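Slide 4. The open office survey

Start with the number everyone quotes. Sumeck asked 214 people at Lollthorpe whether the open floor helped them work together, and most said yes. Pause there. Then ask who was in the room when they filled it in. Their managers were.

I don't buy it. The form had 11 questions and only 2 of them mentioned noise. Neither one asked if people had started wearing headphones all day. Bradia ran a shorter form in May, no names on it, and got a much grumpier answer.
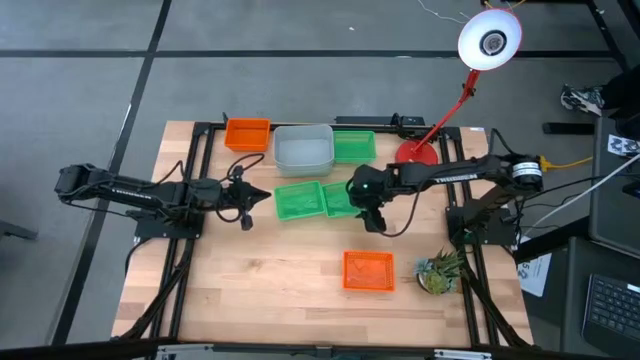
Slide 5: Shared table, light wood top

Now furniture. The claim is that a big table makes people talk. Maybe. I'd want to see somebody count the talking before the table came in - the El Ouafi report never did, and it still gets cited for this.

Skip the cost chart if we're past 13 minutes. Go straight to doors.

Ask for hands: who has a door that shuts? Who would give it up? Leave the hands up a while.

Questions after slide 6. If someone brings up the Thursday lunches, say I haven't seen the data.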